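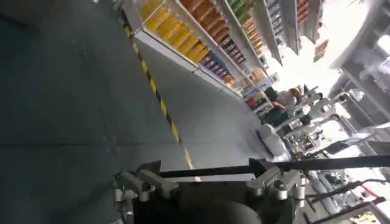 Striped floor line and the shelves behind it.

2026-08-06, notebook, teaching workshop

Tried the new opening task with Subbarao's group. Students get one question on paper when they enter and write for five minutes, without talking. Last time I explained the task first, and this took half of the time. Today I only pointed at the paper. Three students asked what to do, the others started.

The question was too wide. "What do you know about fractions?" gives very long or very empty answers. Odette proposes to ask for one drawing.
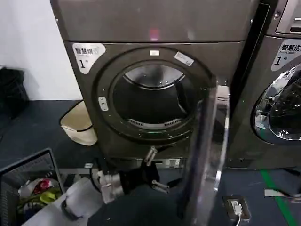
I collected the papers but did not read them before the main part, so I could not use them. Next time I read roughly 3 during the writing. Thierry keeps the papers in the Wedard folder. To ask Gwenaël: can we have the same room in October?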